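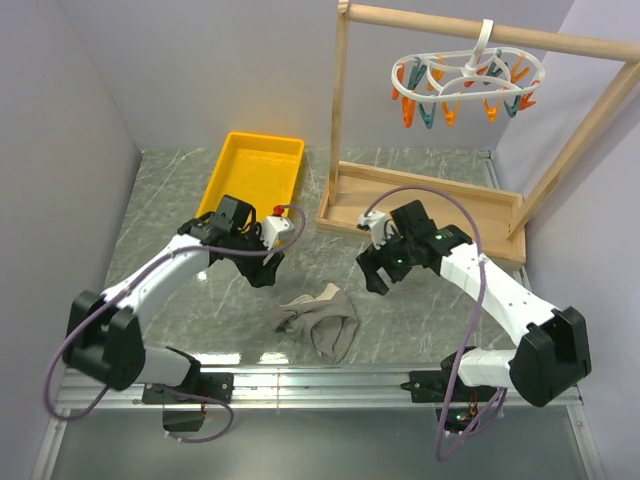 Plandava, 04/05/2019

Galeria: superfície de mármore e malha canelada

Esta página reúne as imagens da bancada de dobragem e as notas técnicas que as acompanham. O tema é o comportamento de peças pequenas de malha sobre uma superfície polida: assentamento, vincos, posição do cós. As medidas de tempo e os resultados completos estão no caderno de ensaios Pondero, mantido por Nesrin Yüksel.

Imagem 1. Superfície de trabalho cinzento-esverdeada, com padrão de mármore e veios brancos finos e irregulares. O acabamento é brilhante e devolve reflexos fortes junto ao bordo dianteiro. Em ensaios com tecido claro, convém colocar a peça fora dessa zona, onde o contraste entre malha e fundo é mais baixo.

A calha metálica prateada corre na horizontal ao longo da frente da superfície. Serve de referência para o alinhamento: a peça é orientada com o cós paralelo à calha, salvo indicação contrária na ficha. A limpeza faz-se com pano seco de microfibra antes de cada série. Produtos com silicone estão excluídos, por alterarem o atrito. 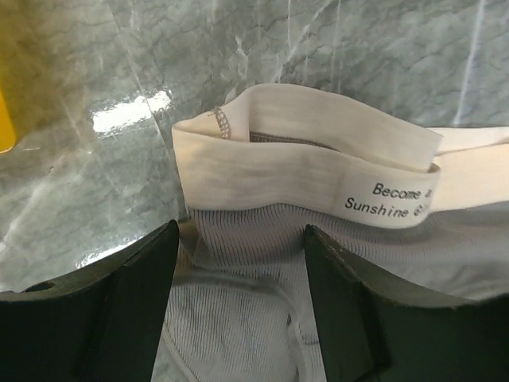 Secção de Têxteis e Cuidados de Roupa, Oficina Trudar

Imagem 2. Malha cinzento-clara de canelado fino, ao que parece umas cuecas ou peça interior semelhante. O cós elástico branco, largo, está dobrado sobre si próprio e forma um anel levantado. A costura curva atravessa a parte inferior da peça; o tecido restante assenta em pregas suaves sobre o mármore.

O cós é o ponto crítico neste tipo de artigo. O elástico tem mais rigidez do que a malha e, quando dobra, arrasta consigo o canelado adjacente. A sequência recomendada começa por abrir o cós e assentá-lo em toda a largura, passando depois às pernas e por fim ao terço inferior. Dobra final em 3 partes, com o cós por fora.

Notas de registo

A série de março compreende 96 dobragens, todas em malha canelada. As fichas 345 a 483 dizem respeito a tecidos lisos e têm galeria própria. A nomenclatura das costuras segue a tabela interna revista por Yi-chun Hsiao. Onde a tabela antiga indicava "bordo curvo", lê-se agora "costura de abertura" ou "costura de reforço", conforme o caso.

Legendas: Po-yen Poon. Revisão: Hui-mei Choi.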